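Vos avis sur le parcours de Plasberg ?

jillo_34
Posté le 23 septembre 2019

Salut à tous, j'ai joué Plasberg samedi avec mon beau-frère et je reste partagé.

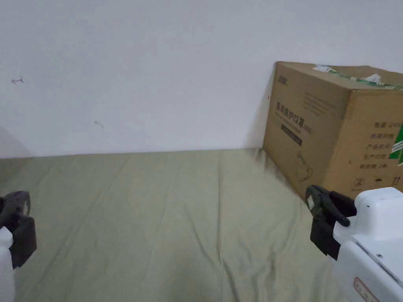

Le dessin est signé Periklis Nikolaidis, comme à Zervas, et on reconnaît bien sa patte : des greens immenses, des bunkers en travers partout... Le 10 m'a rendu fou, un par 4 avec 275 mètres à porter si on veut couper le dogleg. J'ai mis deux balles à l'eau. Vous le jouez comment ?

birdie_manque
Bois 5, fer 7 et on n'en parle plus ! Moi j'adore ce parcours, bien plus que Zervas, qui est plat comme ma main.

Clallix
Pas d'accord du tout. Zervas est plus subtil, il faut y jouer trois ou quatre fois pour comprendre les greens. Plasberg, c'est du spectacle pour gros frappeurs. Et le 454 mètres contre le vent au 17, pour un index 22 comme moi, merci bien.

jillo_34
@Clallix tu pars des jaunes ? Des bleues, ça change tout je trouve (ma femme y a sorti sa meilleure carte).

Clallix
Des jaunes, oui, par orgueil... Je tenterai les bleues en octobre.

birdie_manque
Prends une voiturette par contre, la montée du 12 au 13 est une horreur. Et réserve tôt, le week-end c'est complet dès le mercredi.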